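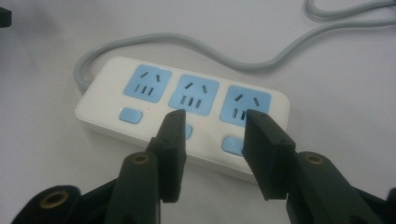
Skutgate library to lend power strips and extension leads

7/31/25

Residents of Skutgate will be able to borrow power strips and extension leads from the town library from the first week of August, under a scheme meant to cut the number of worn-out leads in use in the district's older flats.

The library already lends drills, sewing machines and folding tables. Power strips were the item most often asked for that it did not have, said Rosemarie Weidemann, who runs the lending desk.

"People want one for a weekend, when they have family staying or they are working at the kitchen table," she said. "They buy the cheapest they can find, and it goes in a drawer and comes out again five years later with a split in the cord."

The library has bought 71 strips and 39 single leads. All 110 have been tested and given a number, which will be checked against the borrower's card when they are returned. Most of the strips have three sockets, with a separate switch for each one. A loan lasts three weeks and can be renewed once. There is no charge, but a strip that comes back with a damaged cord will be taken out of use and the borrower may be asked to pay part of the cost of a new one.

Gerrit De Bruijn, an electrician from Gretumville, did the testing over four evenings in July. He will also be at the library on the first two Saturday mornings of the scheme to look over strips that people bring from home. Those that fail can be left for recycling.

He said the faults he sees most are cords pinched under furniture legs and strips plugged into other strips. "Lay the strip flat on something hard where you can see it, and leave the cord loose," he said. "Don't wind it up tight while it's in use, and don't put a rug over it. Heaters and kettles go straight into the wall."

A survey sent out with the spring newsletter brought 683 replies. The tenants' association in Royer Street, where many of the flats have only one double socket in the living room, had asked for something to be done after a small fire in a hallway last winter. No one was hurt.

Els Van den Broek, who chairs the association, welcomed the scheme but said it would not solve the main problem. "It is a good thing to have – we will use it," she said. "But these flats need rewiring, and we have been saying that for 9 years."

The housing office said that rewiring in Royer Street was due to be discussed in the autumn and that it could not yet give a date for the work.

Strips can be reserved at the lending desk or by telephone during opening hours. Borrowers must be over 18 and hold a library card. Cards from the Gretumville branch will also be accepted, although strips borrowed in Skutgate have to be returned there. A sheet on safe use, in four languages, will be handed out with each loan.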